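November 20, 2018
Open day at Wistcombe, notes before I forget

Well, that went better than I feared! First group came through at half past nine, eighteen of them, mostly from Dunovow plus a couple of people from Teuber who asked all the hard questions (what happens when the fingers wear, who pays for the pads, can it do screws). I wrote the screws one down for January.

Byung-chul Ki did the talking and I kept the table going. We ran the pens and the clear divided box again, same as in rehearsal, and let visitors have a go with the hand-held grippers themselves. They love it. One chap from Belter wouldn't hand his back – I had to bribe him with a biscuit. People squeeze much too hard at first and then go terribly slow, so next time I'd give everyone a minute's practice before we talk about anything else.
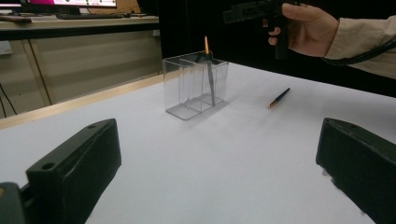 The other thing is the cable. It wants to go over the sleeve and it drags on the wrist when you reach across, and 2 visitors mentioned it without my asking. A clip at the elbow might do. Byung-chul thinks a longer lead, we'll try both.

Still to do: charge everything, find the missing visitor badges (6 of them, grr), send the Teuber lot the finger drawings, and wipe the table down before Thursday.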